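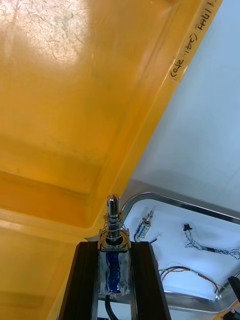 Underside of a yellow-orange lid with a handwritten tape label on the outer flange.

Labeling and maintaining lids for stackable storage bins

Updated Jul 7, 2022

The procedure covers molded plastic lids used on storage bins in a workshop or stockroom. It assumes the bins are already sorted by size and that each lid is kept with one bin. If lids are shared between bins, put the contents label on the bin body and use the lid label for the size code only.

What you need

White cloth or paper tape, 3/4 inch wide
Black permanent marker, medium tip
Isopropyl alcohol, 70 percent
Two lint-free cloths
Mild dish soap and warm water
Soft nylon brush
Scissors
A log sheet or spreadsheet

Do not use acetone or paint thinner. Both attack many common plastics and will cloud the surface before they remove any adhesive.

Step 1. Remove the lid and clean it

Lift the lid off and set it upside down on a flat surface. Brush out the recessed parts of the molding first. Dust collects in the inner corners of the rim and will work its way back onto the flange if the flange is cleaned before the recess. Wash with soap and warm water, rinse, and leave to dry standing on edge.

Step 2. Inspect the flat panel and the rim

Hold the lid at an angle to a window or lamp. Translucent plastic shows damage best in raking light, where fine lines stand out that are invisible straight on. Sort what you find as follows.

Surface scratches: you can see them but a fingernail does not catch. No action.

Fine crack-like lines: flex the panel gently with both thumbs. If the lines do not open or turn white, note them in the log and check again at the next inspection.

Through cracks: light or water passes through. Take the lid out of service.

Rim cracks: any crack in the rim or in a rounded corner takes the lid out of service, whatever its length. The rim carries the load when bins are stacked.

Color alone is not a fault. A yellow or orange lid looks paler where light falls directly on it and darker at the rim, where the molding is stepped. Compare it with a second lid of the same type before recording it as faded.

Step 3. Choose the label position

Use the outer flange. The flat top panel gets covered when another bin is stacked on it, and tape inside the recess is hard to press down and hard to read. Pick one short side and use that side for every lid in the set.

Decide on the reading direction now. Text should be upright to a person standing in front of the shelf with the lid closed. It will read upside down from some positions once the lid is turned over, so check the orientation with the lid on the bin before applying tape.

Step 4. Write the label

Cut the tape to length and write on it before it goes on the lid. Lay it lightly on a scrap of baking parchment while writing. Block capitals, one line. Parentheses are useful for separating a size or quantity from the rest of the text:

(SIZE) (QTY) CONTENTS

Leave a blank margin at each end of the strip. The ends lift first, and text written there is lost first. Let the ink dry for one minute.

Step 5. Apply the tape

Wipe the flange with alcohol and let it evaporate fully. Set down one end of the tape, then press along its length with a thumb – do not stretch it, as stretched tape creeps back and curls. Round the corners of the strip with scissors if the lids are handled often.

Step 6. Log the lid

Record the label text, the bin number, and the result of the inspection. The stockroom at Kikby, where this procedure was first written up, runs 122 lids on one spreadsheet with a row for each. Inspection is once a year, in February.

Replacing a label

Warm the old tape with a hair dryer on low and peel it back flat against itself. Remove residue with alcohol and a cloth. Do not scrape with a blade – the cut becomes a starting point for a crack. Never tape over an old label. The stack of layers holds dirt and the top one comes away early.

If the old writing is unclear, open the bin and relabel from the contents. Do not copy a guess.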